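Kids | Science | Animals | Space | How Stuff Works | Quizzes

Explore > How Stuff Works > Waves and Signals

How Does the Internet Get to Your Room?

By Yuk-lan Hsiao
14/10/2019

125 shares | 20 comments

Think about the last video you watched. Maybe it was a puppy falling asleep in its food bowl. Where was that puppy video before it got to you? It might have been sitting in a computer on the other side of an ocean! And it reached you faster than you can say "puppy." How cool is that?

Let's follow it on its trip.

Chopped into tiny pieces

A video is way too big to send in one lump. So the computer that stores it (we call that computer a server) chops it into lots of little pieces called packets. Imagine you wanted to mail a giant jigsaw puzzle to your cousin, but you only had small envelopes. You could put one piece in each envelope and write your cousin's address on every single one. You would also number them, so your cousin could tell if one got lost.

Packets work the same way. Each one carries a bit of the video, plus the address it is going to. They don't even have to take the same road! One packet might zip through one city while the next goes a totally different way. Your tablet puts them all back in order when they arrive. If a piece is missing, it can ask for that piece again.

Under the sea

Lots of people think the internet comes down from satellites. Some of it does, but most of the messages that go between continents travel through cables lying on the bottom of the ocean. Real cables, down there with the crabs and the squid!

Inside them are threads of glass as thin as a hair. The packets race through as flashes of light, on and off, on and off, millions and millions of times a second. The light bounces along inside the glass and can't leak out the sides, even when the cable bends. When I visited the school in Watano, a boy named Kuo-hua asked me if sharks ever bite the cables. Yes, a few have! Fishing nets and ship anchors cause much more trouble, though, and special repair ships go out to pull the broken ends up and join them again.

Almost home

Once the light reaches land, it runs through more cables, under streets or up on poles, until it gets to your neighborhood. Then it has to get into your house and find the right gadget.

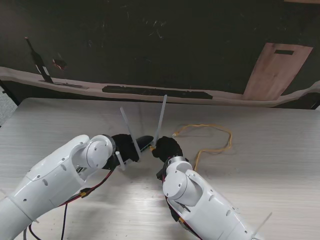
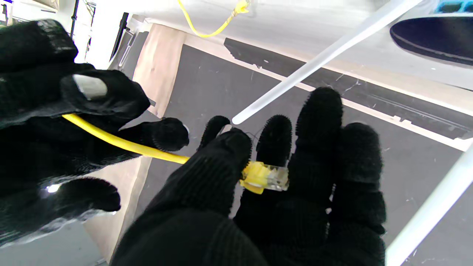 The last part of the trip is my favorite, because it's when the message jumps into the air! The box that makes this happen is called a router, and its job is a bit like a mail carrier's. It reads the address on each packet and sends it to the right place - your tablet, your mom's laptop, the TV. Some gadgets get their packets through a wire called an Ethernet cable, like the yellow one in the second picture. For everything else the router uses its antennas, and the black router in the first picture has three of them. They send out radio waves, the same family of waves that carries music to a car radio. You can't see them or feel them, but they go right through your bedroom door.

Try it yourself

Write a short message to a friend and cut it into 20 pieces. Number the back of each piece, mix them up, and get different people to carry them across the room. Can your friend put it back together? Now hide one piece and try again. What does your friend have to ask you for?

More in Waves and Signals: Why Is the Sky Blue? | What Is an Echo? | Next >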